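4.2 Changes in the work of the room attendants

The second site, Sakirton, is a guest house for long-stay residents. Before the project, every room attendant there did the same set of tasks: changing the beds, sorting the clothes left by the residents, folding, and bringing the laundry down to the Dizon machines in the cellar. When the folding line was installed, the last two tasks moved to the machines, and the attendants were told that their day would become lighter. Our interviews show a more mixed result.

The folding line accepts only garments that are sorted by thickness. A fleece and a thin shirt cannot go in the same batch, and a blanket must go in alone. This sorting was earlier done in the cellar, at a large table, by two people who could talk while they worked. Now it is done upstairs, on the bed, by one person. In the eight weeks of observation we registered 791 batches, and 588 of them were accepted by the line at the first attempt. The others came back to the attendant who had sorted them, with a printed slip. Several attendants said that the slip was the part of the new system they liked least. One of them described it as "getting your homework back."

The second change concerns the teaching of the machine. The supplier, Zondberg, wants to extend the automation from folding to the handling of clothes in the rooms, and for this it needs many recordings of hands-on work with soft objects. The attendants carry out such recordings with a hand-held gripper during a part of their shift. Figure 3 was taken during this work. The target agreed with the management was 900 recordings, to be divided equally between the attendants. 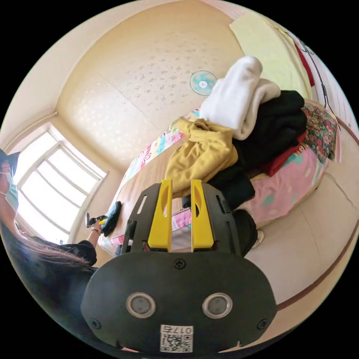 Figure 3. Hand-held gripper in use in a bedroom, with garments heaped on the bed.

The attendants did not see the recording work in one single way. The younger ones often preferred it to changing beds – it is slower, and it is done with a partner. The older ones pointed out that picking up a piece of cloth with two fingers is not how they would ever do it. With their own hands they take a garment at the shoulders, shake it once and lay it down. With the gripper they must look for an edge first, and they felt that the recordings therefore did not show their skill. Two attendants asked whether they would be paid differently for teaching than for cleaning. At the time of our visit, the management had not answered this question.

We also noted a change in how time is spoken about. In the earlier system a room was "finished" when it looked finished. In the new one, the planning software Jorik closes the room when the batch is accepted downstairs, which can be an hour after the attendant has left it. Some attendants went back to the cellar in their break to see if their batches had passed. The supervisors had not asked for this and were surprised when we mentioned it.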